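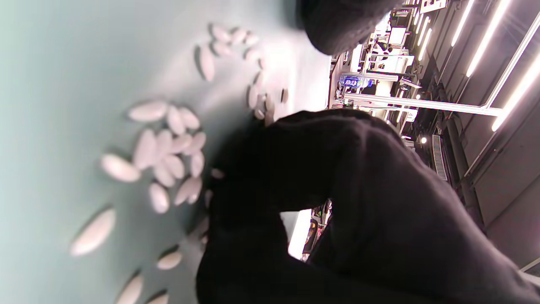 Plurstead Community Help > Kitchen and Pantry > Dry goods

Sorting small white beans for cooking and for planting

Posted 17 Jun 2018
467 views

doorstep_pantry

I have a big bag of small dried white beans from Tạ, the grocery on the corner near me, and I want to go through them before I use them. Part of the bag is for soup and part of it I would like to try planting. The bag only says "white beans" and there is no variety on it. They are oval and cream colored and fairly small.

I have been spreading them out on my kitchen table a handful at a time. The table has a smooth light top. It works, but it is slow and I keep having the same problems.

First, pale beans on a pale table are hard to see. I can find the dark stones with no trouble. The light ones I miss. Last month I bit down on a light gray stone that must have gone right past me, and I would like that not to happen again.

Second, they slide. If I push a group to one side, three or four shoot off in the other direction and end up on the floor or under the toaster.

Third, I don't know what counts as a bad bean. Some have wrinkled skin. Some have a faint tan color compared with the rest. Some are split. Do I throw all of those out, or only some of them? And is the answer the same for soup as it is for planting?

I don't want to buy a machine or a set of sieves for this. I have baking sheets, dish towels, a Funska colander with large holes (the beans don't fall through, but broken bits do), and normal kitchen bowls. How do other people do this?

Thanks.

4 replies

rowhouse_cook
84 helpful votes

I cook dried beans every week and have done it for years, so I'll answer the soup part fully and the planting part as far as I know it.

Start with the colander you already have. Put in two handfuls, hold it over the sink, and shake it side to side. The chips, dust and loose skins drop out. After that you are only looking at whole beans and anything else that is bean sized, and it goes a lot faster.

Then use a baking sheet with a rim instead of the table. The rim takes care of the beans going under the toaster. Lay a dish towel flat in the sheet, a dark one if you have it. Navy or dark green is good. The towel keeps the beans from sliding and you can see the edges of each one. A terry towel is too fluffy and things hide in the loops, so use a flat woven one and make sure it isn't shedding lint.

Pour in few enough that they sit in one layer with gaps. Most people put down too many. If they are touching all over, you will look at the pile and not at the beans. I use half a cup on a regular sheet.

Turn the sheet so the light comes in low from one side. Window light in the morning is best in my kitchen. With the light low, every bean throws a little shadow, and a stone throws a different one with corners in it. Light from straight overhead flattens everything out. If you only have a ceiling light, set a small lamp on the counter at the end of the sheet and turn the ceiling light off.

Now move them with your fingers from the left side to the right side, a few at a time. Don't just stare at them. A stone is heavier and colder than a bean and you will feel it even if you didn't see it. Also listen. Dry beans on a pan sound dull through the towel and a stone clicks. When you have moved all of them across, tip the sheet into a bowl and start over.

For soup, this is what I take out:

Stones, dirt clods, bits of stem or pod
Anything with a hole in it
Anything black, green or fuzzy
Beans that weigh nothing and crush between your fingers
Beans with a musty smell

And this is what I leave in:

Splits, as long as they are clean. They cook faster and thicken the pot.
Light wrinkles
A bean that is a little more tan than its neighbors

The tan ones are usually fine. Color varies within one bag, and beans darken some with age. If the whole bag is tan and dull, it is probably old and will need a longer soak. It might never get fully soft. You can still cook it, but give it extra time and don't add tomatoes or vinegar until the beans are tender.

After sorting, rinse them in a bowl of cold water and swish with your hand. Pour off whatever floats. I check any whole bean that floats before I toss it. Sometimes it is only a bit of air under the skin and it goes down when you push it.

I soak overnight, 12 hours, and pour that water off. Then fresh water, bring to a full boil, and turn it down. Boil them properly at the beginning. Don't put raw soaked beans straight in a slow cooker on low, that is a safety problem with some kinds of beans, and you don't know which kind you have.

For planting I am stricter. No splits at all, no wrinkles, nothing chipped where the little scar is. Pick the plumpest ones and set them aside dry. Do not rinse the ones you are going to store.

fencerow

Just use a white plate. That is what my family always did. Dark beans, white plate.

doorstep_pantry

These are white beans so the plate would be the same problem I have with the table. But thank you.

eastgarden_plot
31 helpful votes

Answering the planting side, as the cooking side is covered.

Grocery store beans will often grow. They are seeds and nothing special has to be done to them. What you don't know is how old they are, whether they got too hot in storage, and whether the plant is a bush or a climber. So don't give them your best bed the first year. Put them somewhere you can stick a few poles in if they start to reach.

Test them before you plant anything. Pick out 12 of the best looking ones. Wet a paper towel, wring it so it is damp and not dripping, lay the beans on one half with space between them, fold the other half over, and slide it into a plastic bag. Leave the bag partly open. Put it somewhere warm, on top of the refrigerator is fine. Look every day and add a few drops of water if the towel is drying out.

By day six you should see roots on most of them. If you get nine or more, plant normally. If you get four to eight, plant two per hole. Under that I would eat the bag and buy seed. Livitz bush white is the one I grow, they sell it in small packets at the feed store here and it comes true every year. You will know what you have and how tall it gets.

A few things on picking the seeds out:

Size does not matter as much as people think. A small full bean sprouts as well as a large one. What you want is tight skin and no damage. Look at both ends and both faces. Beans lie on their flat side, so roll each one over with a fingertip. I have passed plenty that looked perfect on top and had a weevil hole underneath.

Hairline cracks in the skin are easy to miss on white beans. Hold the bean up between your fingers and tilt it near the lamp. If you see a fine line, put it with the soup. Cracked ones take up water too fast and tend to rot in cool ground.

Handle them gently when they are very dry. Dropping them from shoulder height into a metal bowl can crack them. Put a folded towel in the bottom of the bowl, or use a paper bag.

If you find live weevils, or holes in more than a couple of beans, put the whole lot in the freezer in a sealed container for a week before you do anything else. Let the container come back to room temperature before you open it, or you will get water on the beans. Freezing won't hurt seeds that are good and dry.

Store the planting ones in a paper envelope or a jar with a lid, in a cool closet. Write the month on it. Mine from last October were kept that way and came up fine this spring. Don't keep them over the stove.

One disagreement with the answer from rowhouse_cook. I don't use a towel for seed sorting. I do it on bare baking parchment, the brown kind, inside the rimmed sheet. It is dark enough to see white beans on, it slides just enough that rolling each bean over is easy, and when you are done you pick up the two long sides and pour the beans into the jar like a chute. With a towel I always end up with some in the folds. For soup it makes no difference, use whatever you have.

rowhouse_cook

Parchment is a good idea. I only have the white kind. I'll get some brown.

doorstep_pantry

Update for anyone who finds this later. I did half the bag with the colander first, then a navy towel in the baking sheet with a desk lamp at one end. I found two light gray stones and a piece of dried stem, all from beans I had already been through once on the table. Nothing went on the floor.

I have three piles now: soup, planting, and trash. The trash pile is very small. I put the wrinkled and split ones in with the soup.

The damp towel test is on top of the refrigerator. I will post the number that sprouted when it is done.

Marked as solved by original poster

Related topics
Old chickpeas won't get soft
Getting small moths out of flour and rice
Can I plant popcorn from the store
Which jars seal well enough for dried beans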